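Opinion > Technology > Robotics

May
By the Gradine workshop desk

The failure that cost us most of a spring was a cup-sized error in a number. The arm was told to release a bowl when its gripper reached a set height above the seat of a sofa. In the simulator the height was right. Then somebody swapped the sofa model for one with a softer seat and a different origin point, and the release height stayed where it was. The arm let go 2 inches too high, and the run was logged as a success.

I work on the test side of the Brusiris project in Wultonley, and I think we have the wrong idea about what a fault is. We treat a fault as something that stops the arm. A joint limit trips, a motor draws too much current, a light goes red, and we all go over and look. Those faults are easy. The one I am describing never stopped anything. It ran through 2000 episodes over a weekend and reported a pass on almost all of them.

The check behind that pass asked two questions. Was the gripper open at the end, and was the bowl inside the target area? Both were true. It did not ask how fast the bowl was moving when it landed, or whether it had touched anything on the way down. Policies trained on that data learned to drop things, and they learned it well.

Some people on the project said it was only simulation and no harm was done. I don't agree. A simulator is where habits get made. If dropping a bowl earns full marks there, the real arm will drop one too, and the real one will be over a floor or next to a hand. We should write up a bad drop in software the same way we write up a bad drop on the bench — with a report, a cause and a fix that another person has checked. 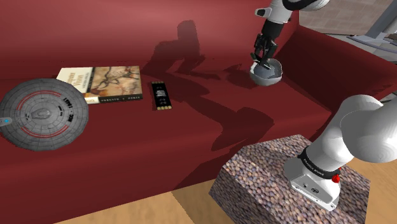
Insaurralde disagreed when this came up at the Friday review, saying that if every odd landing in software needs a report, people will stop reading the reports, and the real faults will get lost in the pile. Better to fix the check once and move on.

I take the point about the pile. But the check had been fixed once already, in the winter, and it still missed this. What caught it in the end was a person watching 20 replays at normal speed on a Friday afternoon. That took less than an hour. I would make it a rule that no batch gets used for training until it has been done, and I would put a name next to each batch so we know who looked.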